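Favach hand gripper kit, trial unit: jaws slow to release, app drops clips
Ticket opened 2019-10-12 by Homov (customer). Product: Favach hand-held gripper kit, demo loan. Reseller: Bemstead. Status: open, waiting on parts

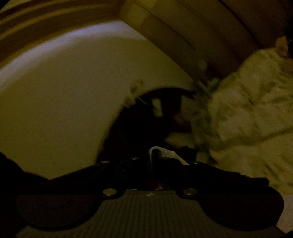
Main complaint first. Jaws close fine, open late. Squeeze the handle, they shut right away, let go and there's a lag before they start to move, sometimes a second squeeze needed to get them going. Worse with light stuff. Heavy things pull themselves free so you don't notice. We're trying the kit for home pickup tasks (laundry, trash, small stuff off beds and floors) and light stuff is most of the list. Tissue is our standard test piece now, crumpled, held between the inner ends of the jaws like the one in there, white so it shows up in a dim bedroom where everything past the jaws goes dark or blurry. Squeeze, carry, let go over the bin. With the lag it goes over the rim half the time and onto the floor.

What we have here:
Gripper, the two-jaw version, black, ridged base plate
Handle with trigger and return spring
Clip-on camera mount plus the camera that came in the box
Phone app, current version as of September
Charger, two cables, one of them bad out of the box (see further down)

Already tried, before you ask:

Restarted everything. No change.
Wiped down the linkage with a dry cloth. Some lint came out of the hinges, a fair bit. Slightly better for one session then back to the same.
Swapped the handle spring for the spare in the bag. Lag shorter but still there. Spare feels stiffer, is it the same part? There's no number on either one.
Held it upside down, worked the trigger with nothing in the jaws. Opens on time. So it's under load or when the tips are pushed together hard.
Backed off the stop screw a quarter turn like the quick start sheet says. Jaws then don't close all the way, can't hold a tissue at all. Put it back.

Second problem, app drops clips. Out of 27 clips in the first batch, 3 never saved. No error, the counter goes up, file isn't there. All three were long ones. Phone has plenty of room. Happens with screen on or off. Not the end of the world but we pay a person to do those passes and they have to do them over.

Third, cable. Short one doesn't charge unless you hold it at an angle. Using our own for now. Please just send one.

---

Reply from Bemstead support

Thanks for the detail, helps a lot. Few things:

Spare spring is NOT the same part. It's the stiff one for the wide jaws, should not have been in your bag. Sorry about that. Put the original back, running the stiff one for long will wear the trigger pin.

Lag under load with the tips together is nearly always one of two things, dirt in the center hinge or the linkage being tightened too far at assembly. Can you check the second? With the jaws closed on nothing, try to wiggle the left jaw sideways. Should be a little play. Then the right. If one is dead stiff and the other moves, that's it.

Please don't put oil on it. Lint plus oil makes a paste.

App: long clips are a known issue. Anything over 600 seconds can fail on save. Fix is in the next build, no date yet. Keep them under that for now.

Cable goes out with the parts.

---

Customer

Original spring back in. Did the wiggle test. Left jaw moves a hair. Right jaw, nothing. Completely stiff. So I guess thats the one.

Can we loosen it ourselves? We have tools. Looks riveted though, not screwed, and I don't want to drill anything on a loaner.

The clip thing, ok, but please put it in the quick start. We lost a morning to that. A warning on screen would be better, or just split the file.

Also a question that's not a fault. Low light. Bedrooms are a big part of what we want this for and the picture gets soft when the hand moves fast, bedding smears and so on. Jaws themselves stay readable. Is there a setting for this or do we tell people to move slower? Right now we're telling them to move slower and they hate it.

---

Bemstead support

Don't drill. Riveted on purpose, it's a swap at our end. We're sending a complete jaw set, both sides with the linkage, and you send yours back in the same box. Takes 13 minutes with the sheet, less if you've done it before. Base plate stays on, only the jaws come off.

Low light: app, camera, exposure, set to Fixed short. Picture will be darker but sharper. Turning a lamp on is still the better answer. If the job needs a dim room then slower hands, yes, sorry.

Passed the split file idea to Favach. The on screen warning too.

---

Customer

Tried Fixed short. Better on movement, too dark in corners, dark things on dark floors go missing completely. Lamp it is.

Jaw set not here yet. Meanwhile found that if you open the jaws with the wrist turned a bit to the right, lag is almost gone. Makes sense if the right side is tight I guess. Using that as a workaround but it's changing how people hold the thing so I'd rather not record much that way.

One for sales, not you, but passing it on. The loan period runs out before we get a fair look at it with working jaws. Nikolaidis (our client on this, they decide on the order) wants to see tissue, socks and paper cups done clean before they sign for more units. Grip is good, no complaints there, nothing slips. It's the letting go. Can the loan be extended from the day the new jaws arrive?

---

Bemstead support

Loan extended, starts again when the parts are signed for. You'll get a new sheet with the date, ignore the old one.

Good call on not recording with the turned wrist. Parts shipped. When they're on, please run the same wiggle test on both sides and then your tissue test, and put the results here before you box up the old set. If the right side is stiff on the new one too, stop and tell us, then it's the base and we swap the whole unit.

Leaving this open.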